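About Gwynne Block Library

Hello from Asville! We're the Gwynne Block Library, and we lend out building blocks the way other libraries lend out books. Families, classrooms, after-school clubs and the odd grandparent with a rainy week ahead come in, pick a set, take it home and bring it back when everyone has had their fill.

It started with Siham Bouzid's second-grade classroom and one very heavy chest of blocks. The kids wanted to borrow them over the summer, their parents wanted to know where to get more, and by August Siham had a waiting list taped to the inside of a cupboard door. Her neighbor Sadao Matsuda offered half of his garage and a label maker, and that was our first home. Today we have 391 sets on the shelves and 167 member families, plus 23 classrooms that swap sets with us every term.

What do we lend? Blocks, blocks and more blocks! Long ones that make good bridges, stubby ones for towers, arches, ramps, half-rounds, and the funny little in-between pieces that always end up being somebody's favorite. Reds and greens go out the fastest (we have no idea why, but it has been true from the first summer), so we keep extra of both on hand.
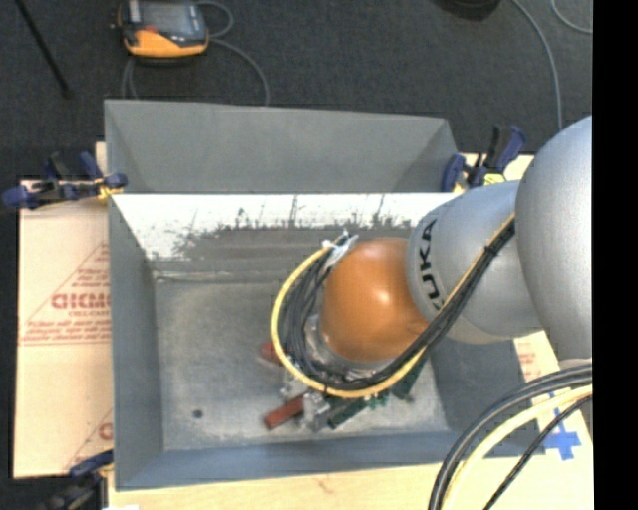

Sorting is the part of the work we love most. Returned sets get tipped out, wiped down and matched against their cards, color by color and then length by length. Gwawr Rosser runs the sorting room and can tell a short piece from a slightly shorter one across a table. Anything chipped goes to Haoran Feng, who sands what can be sanded and moves the rest to the odds bin. Please do ask to see the odds bin when you visit. Kids under six may take home a handful for free, and some wonderful creatures have been built out of it.

We also run Garska, our big-build afternoon, where everyone works on the same town on the same floor until it's time for snacks. The last one had a harbor, a very long train station and a bakery with no door (the builder, age four, said the bread came out of the roof). Gwion Llewellyn keeps the photo album by the front desk, so have a look through it while you wait.

Joining is simple. Fill in a card, choose up to 2 sets at a time and keep them for a month. Lost a piece? It happens to all of us! Tell us the color and the length when you bring the set back and we'll fill the gap from the spares drawer. We don't charge fines.

If you have blocks at home that aren't getting played with anymore, we would be thrilled to take them. Mixed boxes are fine, and so are sets with pieces missing. Leave them at the side door during opening hours with your name on the lid, and we'll send you a note when they go out on their first loan.

Page updated May 24, 2021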